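Jover bench rules for small robot arms: the laminated card set, second edition

Five stars from me, and I'm stingy with them!

I bought the set in May for the two arms in our teaching lab, mostly because I was sick of rewriting our own sheet. It's 30 cards on a ring, one rule to a card, big type. Card 4 (clear the table of everything the task doesn't need) has already settled two arguments. Card 11 makes you write down grip force and speed limits before the first pick, and I love it, because my students used to keep those in their heads. The cards also tell you to rerun a pick 90 times before you call it reliable, which felt like a lot until we did it.

My one gripe is card 17, on lighting. It says to avoid glare and leaves it there. White dishes under a bright overhead lamp deserve a card of their own.
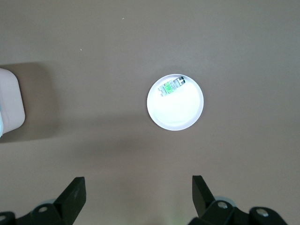 The ring is also a bit small, so flipping to the back cards takes two hands. Genji Sekiguchi swapped ours for a bigger one and it's much better. I'd still buy the set again tomorrow, and I hope the third edition gets to cameras.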